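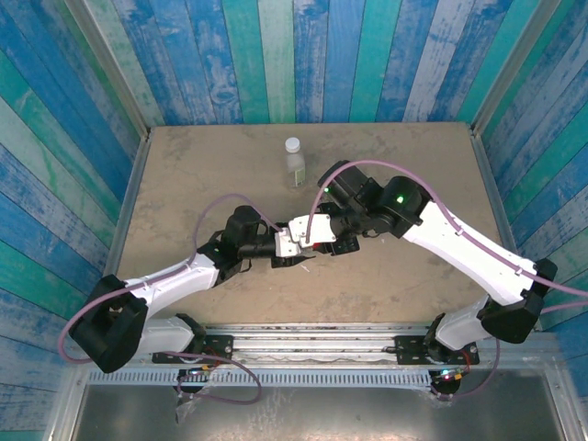

I get more mail about painted planks than about anything else I do, so I finally put the answers in one place. I'm Bimla, I write the Gisten page, and I've spent far too many evenings with a scraper in my hand. My favorite look is planks in mixed blues, teal and turquoise with a pale gray-white thrown in, running straight up and down, chipped enough that they seem to have had a life before you met them. Put a scuffed beige tabletop in front of them and I'm happy! Most of the questions below come back to that combination one way or another.

Do the colors have to follow a pattern?
Please don't. I lay all my planks on the floor, shuffle them, then go make tea. If two of the same blue end up side by side when I come back, I leave them about half the time. The pale ones I do spread out a little, or one corner goes washed out.

How do you get the chipped look on new wood?
Dark coat first, let it dry overnight, rub a candle stub here and there, then the top color. Scrape when it's dry. My neighbor Neville Ashworth swears by a bunch of old keys and his wall does look better than mine (I've told him so once and won't again).

How much paint will I need?
Less than you think. Sample pots did my whole first wall, with teal left over. I still have the teal.

Won't flakes get everywhere?
They will if you skip the sealer. Two thin coats of matte. I used gloss in the hallway one January and it looked like a shower stall.

What if my planks are already old and painted?
Stop and test for lead before you scrape or sand anything. I mean it -- if you're not sure, call someone who does this for a living.

What looks good in front of a wall like this?
Clear things, and one bit of red. I went through a phase of buying colored glass and it all just disappeared into the blue. A see-through bottle is much nicer, because the lines of the planks bend as they pass behind the shoulder. And you can spend nothing at all on it.
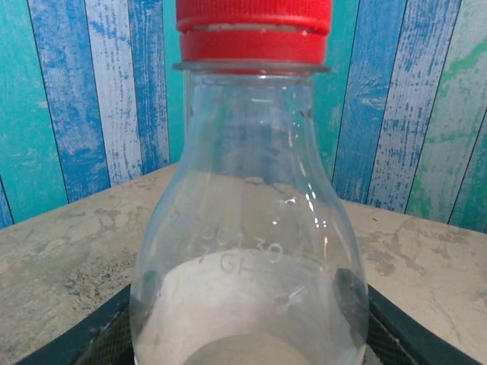

Clear bottle, red screw cap, blue and teal behind. Embossing on the lower left.

Should I take the cap off?
I keep it on. Red against teal is half the fun, and spiders like an open bottle.

Can I sand the scuffs out of my tabletop?
You can, but then you'll be scared to put anything on it. I wipe mine down and leave the marks alone.

Do you sell planks?
No, sorry! I barely have enough for my own walls. Try a salvage yard, and bring gloves -- there are always staples.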